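**FOR IMMEDIATE RELEASE**

# Bedine 4 Turns a Folder of Photos into a Finished Web Gallery

*New version of the free desktop program adds phone-friendly pages, shared captions and a much faster way to sort big folders*

**GARNHOLM, March** – Wolotari, the small software company behind the Bedine gallery maker, is delighted to release Bedine 4, the biggest update to the program so far. Bedine takes a folder of pictures on your computer and builds a complete set of web pages from it, with thumbnails, captions, an index and a search box. The pages are plain files. You can put them on any web host, copy them to a thumb drive or open them straight from your desktop with no internet connection at all.

Version 4 is free for home, school and club use on Windows, Mac and Linux. It is ready to download now, and people who already have Bedine 3 can install it right over the old version and keep all of their galleries.

## Sorting comes first

Anyone who has put a family trip or a club season online knows that making the pages is the easy part. Picking the pictures takes all evening! Bedine 4 opens with a brand-new sorting table, and it's the part of the program we have had the most fun building. Drop a folder on the window and the pictures appear in one long sheet, oldest first. Press the space bar to keep a picture, press X to leave it out, and the arrow keys move you along. Pictures you leave out stay in the folder, untouched, and you can bring them back at any time.

Near-duplicates are now stacked on top of each other, so a burst of almost identical shots takes up one space on the sheet. Click the stack, choose the one you like, and the rest slide out of the way. If Bedine stacks two pictures that you want to keep apart, drag one off the pile and it will remember.

We tested the sorting table on a folder of 2454 pictures, a mix of phone snaps, scans and files from three different cameras. On an ordinary four-year-old laptop the whole sheet was ready to scroll in 40 seconds. Version 3 made us wait long enough to go and make coffee.

## Captions you can write together

Captions used to live inside the Bedine project file, so only one person could work on them. In version 4 they are saved in a simple text file next to the pictures. Put the folder on a shared drive, and everyone who has Bedine can add captions from their own computer. When two people change the same caption, Bedine shows both versions side by side and asks which one to use.

The text file can also be opened in any editor or spreadsheet program. Each line has the name of the picture, a tab and the caption. People with long captions will be glad to hear that the old limit of 200 characters is gone, and accents and non-Latin alphabets now work everywhere, including in the search box.
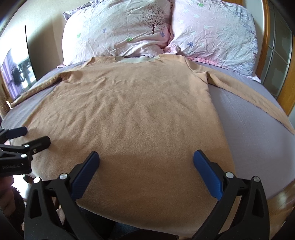
Search has been rebuilt, too. It looks through captions, folder names and dates, and it forgives small spelling slips. Because the search list is saved with the pages, it works on a thumb drive just as well as it does on a website. Visitors can type a month, a place or part of a caption and see the matching thumbnails right away.

## Pages that fit a phone

Every page made with Bedine 4 now adjusts to the screen it is shown on. On a phone the thumbnails form two columns and you swipe from one picture to the next. On a wide monitor they fill the whole width, and the caption sits beside the large picture where it's easy to read. Old galleries get the new layout with a single click on **Rebuild**, and the web addresses of the pages stay the same, so links that people have saved will go on working.

There are also nine new page designs. Our favorite is called Acuña. It has a warm, off-white background, large type and plenty of room around each picture, and it prints beautifully. Acuña started out as a design for a local history exhibit and got so many kind comments that we cleaned it up and put it in the program for everybody. The other eight range from a very plain black page to a calendar layout with one square for each day.

If you like to tinker, each design is a folder with one style sheet and two templates inside. Copy the folder, give it a new name and change whatever you like. Bedine will list it with the others the next time you start the program.

## Smaller changes we're happy about

- Pictures are turned the right way up before the thumbnails are made.
- Location data is removed from the web copies unless you ask to keep it. Your originals are never changed.
- The slideshow can be paused with a tap, and it now picks up where it stopped.
- You can choose the cover picture for each folder from the right-click menu.
- Rebuilding a gallery only touches the pages that have changed. Adding a handful of pictures to a big gallery takes a moment.
- The preview window has a phone button, so you can check the small layout without getting up to find your phone.
- Undo goes back as far as the start of your session.
- The program can be used entirely from the keyboard, and alternative text can be written separately from the caption.

## Tested by people who use it

Bedine 4 spent the winter in open testing. Testers sent in 664 reports, and every one of them was read and answered. Many of the small changes listed above came directly from those messages, and so did the X key in the sorting table (we had planned to use Delete, which scared people, and they were right to complain). We would like to say a huge thank-you to everyone who took the time to write, and especially to those who sent sample folders when something refused to work.

A few wishes did not make it into this version. Video clips are still shown as links that open in the browser's own player, and there is no way yet to put a password on a single folder. We are working on the video part now and hope to have something for testers by summer.

## Download and system needs

Bedine 4 runs on Windows 10 or newer, on Macs from the last several years and on most current Linux systems. It needs 200 MB of free disk space, plus room for the galleries you make. Installation takes three clicks on Windows; on a Mac you drag the program to your Applications folder as usual. No account is needed, and there are no ads and no watermarks on the finished pages.

The program comes with a short getting-started guide and a sample gallery that you can take apart to see how it was made. The full manual has been rewritten for this release and opens from the Help menu.

Businesses can use Bedine 4 with a paid license, sold per computer. The license adds support by email and lets you place your own logo in the page header. Anyone with a business license for version 3 can move to version 4 at no charge.

## About Wolotari

Wolotari makes desktop software for people who want to put their own pictures and words on the web without learning to write code. The company is based in Garnholm and has been developing Bedine since its first release as a simple thumbnail maker.

**Press contact:** Wolotari Press Desk, Garnholm. Screenshots, logos and a review copy of the business edition are available on request.

###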